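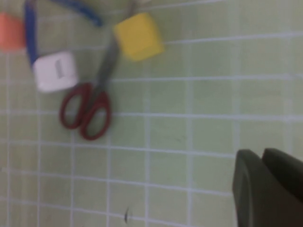 Is the tabletop sorting cell safe to run after the August grip fault?
At reduced speed and with someone at the stop button, it is. Full-speed running stays suspended until the replacement wrist cable has passed its flex test.

Progress report to the Maurya fund, second year
Prepared by Pushpa Solanki, Brevum workshop
2026-09-07

Summary

The cell completed 2261 picks in the reporting period. Of these, 148 ended in a drop or a missed grip, and 14 were stopped by hand. Four of the hand stops belong to a single fault, described below. No one was hurt. The rest of the work plan is on schedule except for the speed trials, which have moved back.

What went wrong

In each of the four stops the gripper closed on an object, lifted it, and then opened during the carry without a command to do so. In three cases the object fell back on the work surface. In the fourth it was a pair of scissors, and they landed outside the marked area, on the operator's side. Ankit Mathur was running the cell and pressed the stop. He was standing behind the line and the scissors did not reach him.

We class the fourth stop as a safety event. The first three were entered in the log as ordinary drops, and that was a mistake on our part. The log form had one box for any lost object, so an unplanned opening looked the same as a poor grip. Had they been logged separately, we would have stopped the cell after the second one.

Cause

The position signal from the gripper drops out when the wrist is turned close to its limit. The controller software, Clidine, treated a lost signal as a restart and sent the fingers to their home position, with the fingers open. We reproduced this on the bench by bending the cable by hand with the arm powered down and the gripper on its own supply. The outer sleeve of the cable shows no damage. The break is in one conductor close to the connector.

There are two faults, then: the cable, and a default setting that should never have been left at open. We set that default ourselves in June to make tool changes quicker.

Actions taken

The default on signal loss is now hold and stop. Tested on the bench and on the arm.
Wrist rotation is limited in software, well short of the angle where the dropout occurs.
The log form has a separate entry for any opening without a command, and one such entry halts the session.
Scissors and other pointed items are out of the carry tests. They remain in the camera-only tests, where the gripper does not close.

Still open

The new cable is on order from Rudton. It is a high-flex type with a longer service loop, and the bracket has to be remade to fit it — a small job, but it needs the arm off the bench. A clear guard on the operator's side has been drawn up and priced. We ask for your approval to pay for it from the travel line, which is underspent.

Mixed-item sorting continues at reduced speed in the meantime. Soft blocks and straps are going well. Thin items lying flat are still the weakest group and account for most of the missed grips.

The speed trials will restart once the cable test is signed off by Ankit and me. The test record and the four log entries will be sent to you with the next claim.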